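Household Collections: Care and Storage
Unit 4: Sorting and storing small jewellery
Course handout, Evalach Centre for Adult Learning

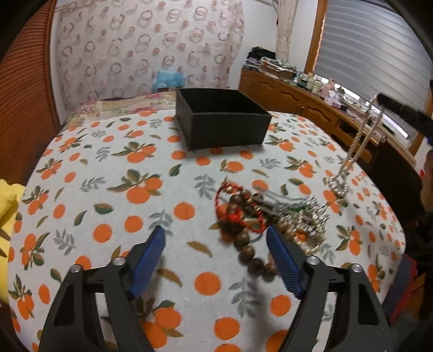
Costume and everyday jewellery is often kept together for years, and the first task of this unit is to separate it without damage. Students are to read the whole handout before the practical session and to bring a printed copy.

1. Preparing the table
Work on a cloth that lies flat. A tablecloth is acceptable, although a busy print of fruit or leaves makes small charms harder to find, and a plain tea towel may be laid over it. Place one open box within reach before starting. It should be empty and should stay in one position throughout the exercise. Bags, blankets and folded clothes may remain in the room but are to be kept clear of the sorting area.

2. Order of work
Long strands come out first. A beaded necklace should be raised slowly from one end while the rest of the pile stays on the cloth. If a fine chain rises with it, lower the necklace and free the chain before going further. Wooden prayer beads and string bracelets are taken next. String should never be pulled tight through a knot of metal.

Silver chains are left until last. Lay the tangle flat, open any clasps, and work from the outside of the knot towards the middle. A blunt needle may be used. Oil is not permitted in the teaching room, as it marks both cloth and cord.

3. Grouping
Sort by material before sorting by type:
Metal chains and charms
Wooden beads
Glass, plastic and other beads
String, cord and ribbon

Loose beads go into a lidded pot and are entered on the record sheet with a note of the piece they are thought to belong to.

4. Storage
Line the box with acid-free tissue. Chains are fastened and laid straight, one to a fold. Strung beads are stored flat, as hanging stretches the thread. Cord and metal should not share a fold. The Fiton trays in cupboard B may be borrowed for the duration of the unit and are signed for at the desk.

5. Assessed task
Each student will sort one mixed lot and complete record sheet 2506. The task carries 30 marks. Completed sheets are to be handed in at the Nogueira Building office by 25th February. Late sheets will be accepted only with the form on page 128 of the course guide.

Reading for the next unit: Grinon, section on thread and restringing.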